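Pluvus

Pluvus is the little pile of Python I use to turn fisheye recordings from a hand-held gripper into something a policy can train on. It finds the two square markers on the gripper body, works out how far open the fingers are, lines that up with the camera pose and writes the lot to one file per episode. I started it in April because I was sick of doing the job with four separate scripts (two of them mine, sorry).

Getting going

Run pip install -e . inside a fresh environment, then pluvus check your_folder. Do the check first! It flags episodes where either marker drops out for more than 9 frames in a row, and those are a pain to track down later.

What's in the sample set

There are 573 episodes, all kitchen-ish tabletop tasks, split by whole session so the 43 held-out ones don't share a table layout with training. Ailbhe Buckley did the labels, and Dalia Bouazza rewrote the lens model after my first go bent everything near the rim. I don't undistort the images by default, as the policy seems happy with the raw circle and you lose a lot of side view otherwise. Pass --flat if you disagree.

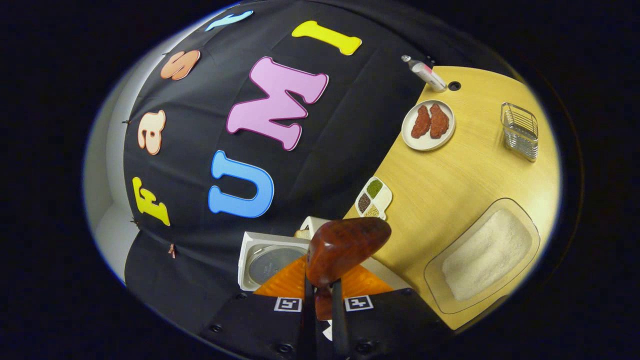
Raw view from the seasoning task, both markers visible, fingers closed on what looks like a piece of food.

Known niggles

Glossy food confuses the contact guess, so treat that column as a hint. Episodes can be up to 900 frames long and the loader reads each one whole, so watch your memory. Colm Hegarty has a streaming version on the heffernan branch, but it doesn't do --flat yet.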